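Print this page | E-mail this page

Recording demonstrations on a two-arm tabletop station

Last updated: September 28, 2025

Use this procedure to collect pick-and-place episodes for the Floltitov policy. It assumes both arms are mounted and calibrated, and that the Jitutetti recorder is installed on the station computer. Calibration is covered separately.

Before the session

1. Wipe down the tabletop and push the panels together until the seam is tight. A raised edge will catch a fingertip on low approaches.

2. Route the gripper cables so they clear the workspace at full extension. Move each wrist through its range by hand with the motors off. A cable that drags across the table can tip a bottle partway through an episode, and the recorder won't flag it.

3. Start the recorder and confirm that both arms and the head camera report at 50 Hz. If one stream lags, restart the service before recording anything. Timestamps cannot be repaired reliably afterward.

4. Open and close each gripper 5 times. Compare the reported finger positions with the values on the station card.

Laying out the objects

Place the target within reach of the arm that will grasp it. For bottle tasks, set the bottle upright toward the left arm and leave a hand's width between it and the nearest distractor. Clear plastic is hard for the depth stream, so use a coloured liquid and tighten the cap.

Distractors go along the back edge. Choose items that differ in colour, shape and stiffness: a carton, a tissue box, a cloth in a bowl. Change their order every block, and swap at least one item between blocks. In May we trained on 692 episodes with a fixed back row, and the policy used the row as a landmark — it missed the bottle whenever the tissue box was moved.

Recording an episode

1. Bring both arms to the ready pose, grippers open.

2. Press record and hold still for 2 seconds.

3. Approach at a steady speed. Pausing above the object teaches the policy to pause.

4. Grasp, lift, place, release, and return to ready.

5. Stop the recording and label it success, failure or discard.

Keep failures where the motion was reasonable but the grasp slipped. Discard anything with a bumped table, a snagged cable or a hand in view.

After each block

Replay one episode from the block at normal speed and check the gripper state against the video. Export in Juhl format, then copy the block to the archive drive before clearing the local cache.

Related pages
Calibrating wrist offsets
Labelling rules for partial grasps
Juhl export settings
Brerkell gripper maintenance

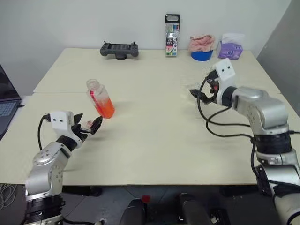

Two-arm station with the bottle near the left gripper and distractors along the back edge.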